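Three weeks in Gendano: Delyth Parry on taking a college abroad

The kettle has only just gone on when Delyth Parry starts telling me about the bus driver. She has run the January language placement at Staston College for nine winters now, and I had planned to begin with something sensible, such as how it is paid for, but the bus driver will do very nicely.

"He does the first run up from the station in Gendano," she says. "One of our girls said good morning to him every day, and he corrected her vowels every day, and by the second week she was getting on and he was asking her what she'd had for tea. In Italian! She'd told me in October she would never open her mouth. And there she was describing a risotto to a whole bus."

The placement takes students from the college's evening and day courses, aged from 17 to (so far) 71, and puts them with families in and above a small town in northern Italy. They have lessons in the mornings, and in the afternoons they help out somewhere: a primary school, a library, a shop that mends bicycles. It lasts three weeks. They come home tired, a bit heavier, and very hard to stop talking.

I wanted to know why January, of all months. It's dark here and, from what I hear, pretty dark there as well.

"It's the best month there is," says Delyth. "In summer you'd have the lake and the ice cream, and they'd all sit together on the wall talking English. I love them, but they would. In January it's cold, so you go indoors, and indoors there's a family, and the family is having an argument about the television. You've got to join in. You learn 'turn it down' on the first night."

She didn't start out as a teacher. She was working in the office at Howells, the coach firm on the ring road, when the college hired one of its coaches for a day trip and the tutor who was meant to lead it went down with a bad back. Delyth had done a year as an au pair in her twenties and still had most of the language. She went along to hold the register, ended up doing the whole tour, and applied for a part-time job at the college the following spring.

"I was terrible," she says cheerfully. "I talked all the time. I was so pleased to be speaking it again that I didn't let anybody else have a go. It took me two years to learn to be quiet. I still count in my head after I've asked a question, so I don't jump in and answer it myself."

The first placement had five students. There was no website and no form. She wrote 11 letters to people in Gendano whose names she had been given by the woman she once worked for, and got three replies, one of which was from a man who thought she was selling something. The other two took all five students between them, and one of those households, up a steep lane behind the church, still takes two every winter. The sheets are still ironed. Delyth brings them a fruit cake and carries it as hand luggage.

So what does it cost? Each student pays 400 pounds, which covers the room, breakfast and the evening meal, and the lessons. Travel is on top. There is a hardship fund which started with a gift of 2000 pounds from Wellex, the packaging firm across the road from the college, after one of its warehouse staff went on the placement and came back able to talk to the company's Italian suppliers on the phone. The fund can knock 200 pounds off for anyone who needs it, and Delyth would like everyone to know that asking is a matter of ticking one box.

"People think there'll be an interview, or they'll have to show me their bank statements. There's a box. You tick it. I had a man who didn't come for two years running over 200 pounds, and he'd never seen the box! It's at the top of the page now, and it's enormous."

She gets most excited when we come to the afternoons. The lessons are good, she says, and the teachers are patient, but it is the helping-out that changes people. A retired plasterer called in to the bicycle shop because it was raining and stayed every afternoon until he flew home. He had perhaps forty words when he arrived, most of them food, and he came back knowing the Italian for spoke, hub, inner tube and "this has been badly fixed by somebody else".

"You could hear it when he talked," she says. "He wasn't putting sentences together like a puzzle any more. He was just cross about a wheel. When you can be cross in a language, you're well on your way."

Do the students ever hate it? She thinks about this properly before she answers, and I like her for that.

"The fourth day is bad," she says. "The first day you're excited, the second and third you're getting by on 'please' and 'lovely', and on the fourth you find you've got something real to say and you can't say it. You feel stupid. I've had grown men ring me up nearly in tears on the fourth day. I used to try and cheer them up, and now I tell them beforehand. I write it on the sheet. Day four: you'll want to come home, have a hot chocolate, go to bed early." She laughs. "The chocolate there is so thick you need a spoon."

Only two people have ever gone home early, one with a broken wrist and the other to meet a grandchild who had come ahead of time. The grandmother signed up again the next winter and did all three weeks.

We talk for a long while about the host families, which she clearly regards as the real secret of the thing. She visits each new one herself, in the autumn, and has a meal with them. She doesn't mind about the size of the room or how good the shower is. What she looks for is whether they talk at the table. A lovely flat with a silent supper is no use to her, and she has turned down some very smart places in favour of a kitchen where three generations are shouting about football. Families get a phone number for her and are told to use it. Mostly they ring to ask whether the English really want milk in that.

The return visits have grown as well. Last spring 12 people from Gendano came over to Staston for a week, stayed with past students, and were taken to the market, the leisure centre and a very long quiz night. Howells lent a minibus. There was a supper in the college canteen for 100 people, with the plasterer on the door, taking coats and explaining the parking in an Italian that had, says Delyth, "a lot of bicycle in it".

Places for the coming trip are nearly gone, though she always keeps a couple back for people who make up their minds late. She was one of those herself, she says. Complete beginners are welcome and get six evening sessions before they leave — free, in room 14, with biscuits. If you're wondering whether you are too old, too shy or too bad at languages, she would like you to come along to one and be wrong about it in company.

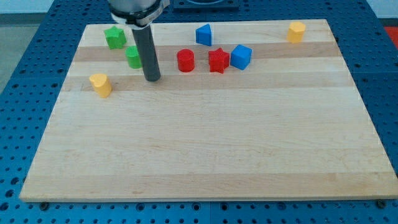 Those beginners' evenings are where Delyth is at her happiest, and she doesn't open a textbook for the first two. She starts with where things are, because it's what you need in a strange kitchen, and she'll do it with anything that can be looked at or pointed to. Where's the board? On the blue table, the one with all the little holes. Where's the nearer yellow heart? On the left of the board, with a darker strip of wood just behind it. What shape is it, what colour are the other blocks, is the wood light or dark? By half past eight the whole room is calling out in Italian, getting the endings wrong and not minding a bit. "Then I ask them where the biscuits are," she says, "and they've all got that one straight away." The next beginners' evening starts at seven, and you can leave your name for Delyth at the college front desk.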